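Chapter 5
Drying in Shared Laundry Rooms

5.1 Scope of the chapter

Chapter 4 dealt with water: supply, dosing and extraction. This chapter deals with removing the moisture that extraction leaves behind. It covers the tumble dryer as installed in dormitories, staff housing and small hotels, where many users share a few machines and loads vary from one cycle to the next. Industrial tunnel equipment is treated in Chapter 9.

A tumble dryer does three jobs at once. It heats air, moves that air through the load, and keeps the load turning so that fresh surfaces are exposed. A weakness in any one of these lengthens the cycle. In the Durkside housing survey, which logged 1343 cycles, 1059 ended within the programmed time. The remaining cycles are analyzed in Section 5.4 -- most involved overfilling or poor airflow.

5.2 Parts visible to the user

Before studying the heating circuit, the student should be able to name the parts that can be inspected without tools. On a front-loading unit these are the door and its ring, the window, the drum, the baffles and the control panel. Baffles lift the load and let it fall through the air stream. Slotted or perforated openings must be kept free of lint.

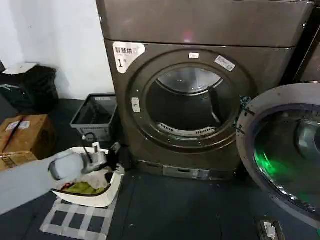
Figure 5.1. Front-loading dryer marked as unit 1, with a laundry basket on the floor in front. A baffle and a perforated vent grille show through the door window.

Numbering matters in a shared room. Fault reports, lint checks and cycle logs are all filed by unit, and a report without a unit number cannot be used. The log format in this book follows Dixit (Koltar Technical Notes, 30), with one column added for load type.

5.3 Moisture content and load size

Residual moisture is stated as the mass of water in the load divided by the dry mass of the textiles, times 100.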